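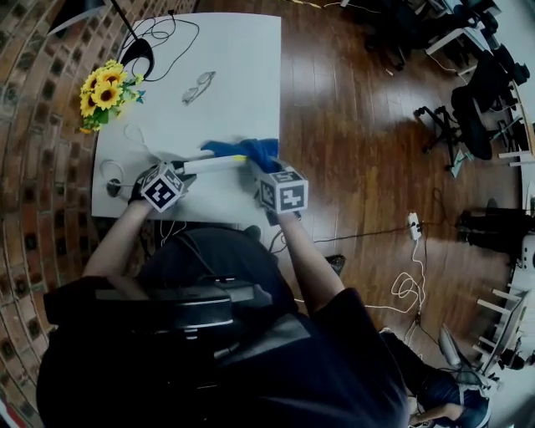
Okay, subtitles. If you're setting up Mender for a movie night and your film came with a subtitle file from somewhere else, this is the section you want, because the two almost never line up on the first try. Put the laptop on a table with plenty of elbow room (a white one like mine shows every crumb, but I like it, and the yellow sunflowers in the corner stay put through every double feature). Then work through the steps with the film paused.

## 4. Lining up the subtitles

1. Open Mender and drop the film onto the left panel. I'm using *Stototitz*, the disaster comedy with the melting ski resort.
2. Drop the subtitle file onto the right panel. Mine has 1,227 lines, and the line total shows up under the file name.
3. Click **Find first line**. Play until somebody talks, then hit the space bar right on the first word.
4. Check the **Offset** box. Mine said 41 frames late, so I typed -41 and pressed Enter.
5. Jump to line 271, or anything past the first big scene, and watch a minute of it.
6. If it still matches, click **Save copy**.

**Note:** Save copy puts a new file next to the old one. Plain Save writes right over it!

**Caution:** Don't touch **Stretch** unless the words start out fine and drift later on. I cranked it once during *Pant* and had the villain's big speech running over the end credits.

### If the drift won't go away

You probably have subtitles for a different cut. The Trasia release of *Stototitz* has an extra avalanche in it, so everything after that needs its own offset:

1. Select the first line after the extra scene.
2. Choose **Split here**.
3. Repeat steps 3 and 4 for the second half.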